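Gallery: the Nallum arm kit goes to dim sum
Posted 15 January 2020

Murakami sells the Nallum as a "light handling kit," a phrase that covers everything from circuit boards to lunch. The loan unit reached us in Rarolham with 88 pages of manual and a bag of spare screws, and Ambros Bachmann read all 88 before he would let anyone plug it in. We gave it buns. Click through for the larger versions.

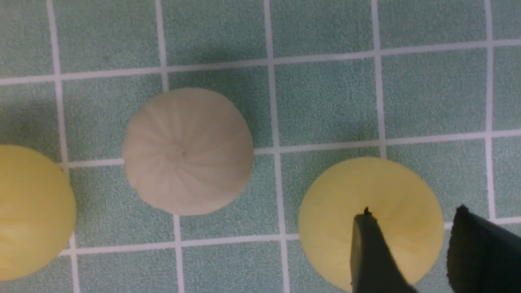

Lining up on a yellow bun, as seen from the wrist camera.

The wrist view is the best thing in the package. It comes up in its own window next to the joint readouts, and after an hour you stop looking at the readouts. Grip force is set on a scale of 1 to 9. The manual suggests 8 for general use, and I would like to meet the general who uses it. We stayed near the bottom of the scale.
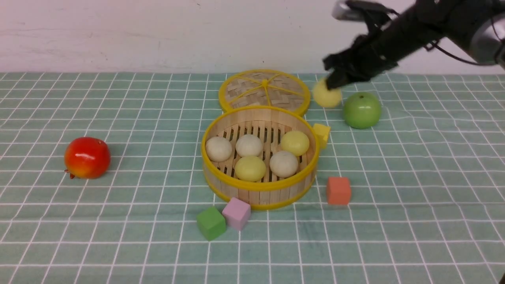

Setup is the weak spot. The arm forgets its home position if you so much as unplug it to make tea, and the quick start card sends you to a page about battery care. The kit has no battery. Murakami's support desk in Lullside answered our email the same day, very politely, and attached the quick start card.

The loan runs until May. Ambros has asked for 200 more grams of payload, a second cable clip and a manual with an index.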